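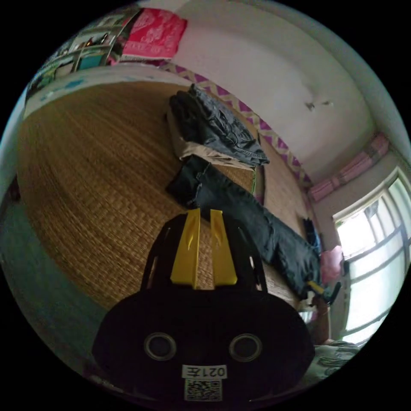 Figure 5.1 Hand-held gripper with yellow fingers, at a bed with folded clothes.

Chapter 5: Comparing Grippers on Soft Goods
By Marlene Teuber, May
Print | E-mail | 29 shares | 2 comments

A box keeps its shape, but a garment does not. In this chapter we compare two finger types, Skiver and Fekete - first with one tool, then with two.
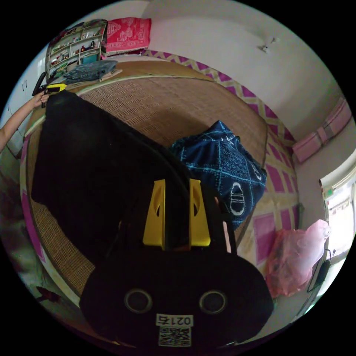 5.1 Holding a Garment with Two Tools

Write down where each tool holds the cloth before you change the fingers.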